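Nisten Users Forum > Software > Perception and Planning
Thread: Grasp planner rejects upright boxes when the second arm is moving

Solomiia Skoryk
Posted Sep 18, 2026
Our laboratory is evaluating the Nisten planner, release 4, on a bimanual station used for tabletop handling of grocery packages. With one arm parked, the planner returns valid grasps for upright boxes without difficulty. When the second arm is in motion, most candidates are rejected with the message "target region occupied." Of 205 planning requests issued in the last test series, 179 were rejected in this manner. The depth data come from the wrist cameras only. We would appreciate guidance on whether this is a known limitation or a configuration matter.

Gwenaël Bodin
Please confirm whether the self-filter has been enabled for both arms. In the default configuration each arm removes its own links from the point cloud and treats the other arm as an unknown obstacle. The parameter is located in the station file under "shared_body_mask."

Solomiia Skoryk
The mask is enabled for both arms. The rejections continue.

Meifang Qian
The mask is applied with the joint states available at the time the cloud is processed. If the image was captured earlier, the model of the moving arm will be displaced from the points it is supposed to remove, and the remaining points will be entered in the occupancy map as an obstacle. I recommend that you compare the time stamps before changing any planner setting. On our own station, which runs the Fundard driver, the delay amounted to 8 frames.

Gwenaël Bodin
I must respectfully disagree with the order of these steps. A delay of that size would also disturb the arm carrying the camera, and the original post does not report this. The padding value around each link should be increased first. It is a single parameter and may be reversed at any time.

Meifang Qian
Larger padding would remove points belonging to the packages whenever the arms work close together. The planner would then report free space where a box is standing. I do not consider that an acceptable remedy, even for a test.

Solomiia Skoryk
Both suggestions have been noted. The view below is from a wrist camera on our station. The yellow box is upright just beyond the fingers, with the orange one farther back, and the blue box lies on its side. The other arm is at the upper left, above the blue box, and is blurred by its motion. I would ask contributors to consider whether the blur alone could account for the leftover points.
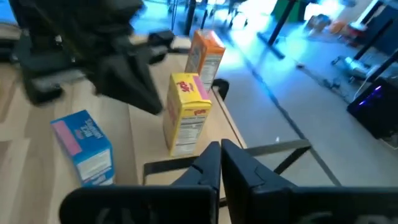
Daryna Melnychuk: Blur may contribute at the outline of the arm, but it would not in my view produce a rejection rate of this kind. The mask should be evaluated at the midpoint of the exposure, using interpolated joint states. The Eglītis plug-in provides this function, and it requires that both controllers share one clock.

Gwenaël Bodin
I accept the point regarding interpolation. I continue to hold that a modest increase in padding is appropriate while the clocks are being checked.

Solomiia Skoryk
The two controllers do not share a clock at present. We will correct this, repeat the series with the padding unchanged, and post the planner logs in this thread.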